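The Workstation on the Dining Table: A Gallery
Posted October 7, 2020

Hi again! I said back in September that I'd put up a page about the old workstation, and then I kept not doing it, so this is me finally doing it. For anybody new, I bought a retired office workstation from a surplus place called Mavico, carried it up two flights of stairs, and have been poking at it ever since. It is heavier than my dog. It has taken over one end of the dining table, and my family has been very patient (mostly).

I'm not a professional. I've built 5 computers in my life, all of them plain home machines, and this is my first time inside a board made for a Xeon. So take what follows as a hobby page with some notes scribbled beside the picture. If you want real instructions, get the service manual for your own board and read it twice.

A little on why I wanted one of these. I do a lot of photo scanning for relatives, old slides mostly, and my regular desktop would choke every time I stitched the bigger ones together. I have a box with 2000 slides in it from my uncle alone. A used workstation costs less than a new midrange desktop around here, and you get a nice big board with lots of room for memory. Also I just like them! They're built like filing cabinets and everything inside has a latch or a lever or a little colored tab.

The cleaning took a whole evening. I took the side panel off outside on the porch, which I recommend to everyone, and went over the inside with a soft brush and a can of air. The fans were the worst part. I held the blades still with a finger while I blew them out and then wiped each one with a barely damp cloth. The front filter went in the kitchen sink and dried overnight on a dish towel.

Then the heatsink. The old paste had gone hard as candle wax, so I let the machine run for a bit first to soften it, shut everything down, pulled the plug, and twisted gently before lifting. It let go with a sort of sigh. Cleaning the old stuff off takes more patience than you'd think. I used coffee filters and rubbing alcohol, and I went through 17 filters, which my wife noticed the next morning when she wanted coffee.
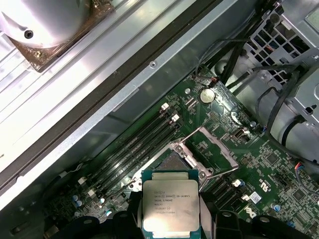 The processor is an E5-1630 v3, 3.70 GHz, and it says so right on the lid once the gunk is gone. I do love that about these chips. No looking anything up, no guessing what the seller meant by "fast Xeon," you can just read it. It's a four-core part, so it won't win any contests, but those cores are quick and for my slide stitching that matters more than having a dozen slow ones.

On this type of socket the pins live in the board and the chip has only flat pads, so the socket is the part to be scared of. I take off my watch, roll up my sleeves and keep the table clear. Lever released, load plate up, and then the chip goes straight down. No sliding, no nudging it around once it's in. Match the corner mark and the notches first, and let it settle under its own weight. If it wants to rock, lift it and look again.

Closing the plate always makes me hold my breath. There's more resistance in that lever than feels right, and the first time I did one (years ago, on a different machine) I stopped halfway and called a friend to ask if I was breaking it. I wasn't. It's supposed to push back. Just go slowly and keep your fingers off the edges of the plate.

Memory next. These boards have their slots in banks on both sides of the socket, and the order you fill them in is not the order you'd guess. I got it wrong on my first try and the machine beeped at me like a delivery truck. The diagram for mine was printed on a sticker inside the side panel, which by then was out on the porch. I'm running 16 GB for now, and I have my eye on more if the price comes down.

While you're in there, change the coin battery! It costs next to nothing and it's so much easier with the big parts out of the way. Mine had clearly been sitting in storage, because the clock was way off and it forgot the boot order every time I unplugged it. Slide the little clip aside, let the old one pop up, and press the new one in with the writing facing you. After that you'll have to set the date again and go through the setup screens, so leave yourself ten minutes.

A few people asked what I use for paste. It's a small tube from Endano that I bought for another project, and I put a blob in the middle and let the heatsink spread it. I know there are strong feelings about blobs versus lines versus a big X. Mine runs cool and quiet, so I'm sticking with the blob.

Thanks to Florante Javier, who lent me his good screwdriver set and has been asking for it back since September. It's in the drawer, Florante, I promise. Next up is the drive cage, and whether I can fit two more drives in there without the cables blocking the front fan. I've got some short ones on the way and I'll add pictures to this page when they show up.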